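Journal archive > Volume 13 > Surfaces and everyday perception > Section 4

Last updated: March

We use cookies to remember your reading settings. By continuing you accept this.

4. Color naming of neutral surfaces in home interiors

4.1 Background

Earlier work on color naming has mostly used saturated samples. Gray, beige and taupe were treated as a remainder, and in many word lists they share one cell. For people who choose a floor or a table top this is not satisfactory, as these are the colors they live with for many years. Pfister, in his study of households in Fleden, noted that two members of one family could use different names for the same kitchen wall and never notice the disagreement until they had to buy paint.

Our interest in this section is the stability of such names. We asked whether a person who calls a surface "gray" in the morning will call it "gray" again under lamp light, and whether an object with a strong color lying near it changes the answer.

4.2 Participants and procedure

We invited 62 adults from Fleden and from the neighboring town of Esteves. All of them passed a standard test of color vision. Each person visited us two times, once at 9 in the morning and once after dark. The samples were matte panels from the Stalura range, painted by one workshop in one week, so that the differences between batches remained small. Participants sat at a distance of 40 centimeters and named the color aloud in their own words. We did not offer a list. The assistant wrote down the first complete answer and also any correction which followed.
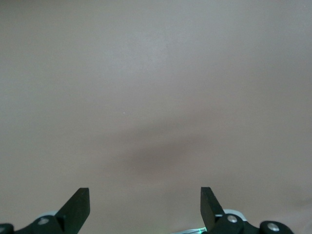

A difficulty with free naming is that people do not stop at one word. They say "gray, but a warm one" or "the color of milk coffee when it is old." In the analysis we kept the head word and coded the rest as a modifier. Benedikt Pfister coded all the answers a second time without seeing the first coding, and the cases where the two codings differed were discussed until we agreed. In a few cases we could not agree, and these answers are left out of the comparison.

4.3 Effect of lighting

The head word changed between the two visits more often than we expected from the literature on saturated colors. The usual movement was from gray in the morning to beige or brown in the evening. The opposite movement was rare. Participants who had painted a room in their own home during the last year were more stable, although this group was small and we would not like to build too much on it. Modifiers were less stable than head words – the same person could say "pinkish" at one visit and "greenish" at the other for one panel.

4.4 Effect of a nearby object

In the second task a household object with a strong color was present beside the neutral surface. The participant was told to name the surface only. According to the old rule of contrast, a blue or green neighbor should push a neutral color toward red or brown. We found this push in the modifiers but hardly in the head words.
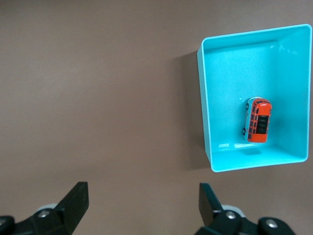 Figure 4. Turquoise plastic tray on a matte brownish-taupe surface.

Several participants named the object first, in spite of the instruction, and then used it as a measure for the surface ("less cold than that one"). We think this way of speaking deserves a study of its own. The Cluvotetti questionnaire, which we gave at the end of the second visit, has no item on comparison, so we cannot say if the participants were aware of doing it.

4.5 Limits

The lamps in the evening visit were all of one type, and many homes mix several. Our panels were also new. A floor or a table which has been used for years has wear and stains, and its owner knows its name from memory – he does not look each time. For this reason the results should be carried over to real rooms only with care.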